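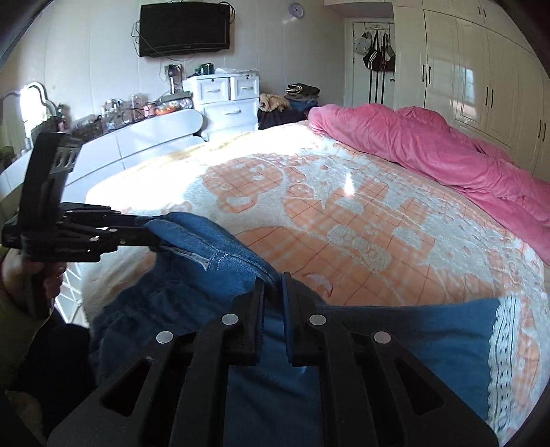
Ticket 477, Kinum laundry room, Prutville
Status: reopened

Washer stops mid-cycle and shows "Water". No verb, so we're guessing.

Inlet tap: fully open. Filter: cleaned, one button and a good deal of grey felt removed. Hose: straightened. Ran a 40-minute cotton wash and it stopped at minute 12, same message.

April 17, 2024: Kazemi support advised switching it off and on again. Did so. It now says "Water" sooner.

Drain pump checked, turns freely. Pressure switch on order, due in May. Jeans to be washed in the bath until then.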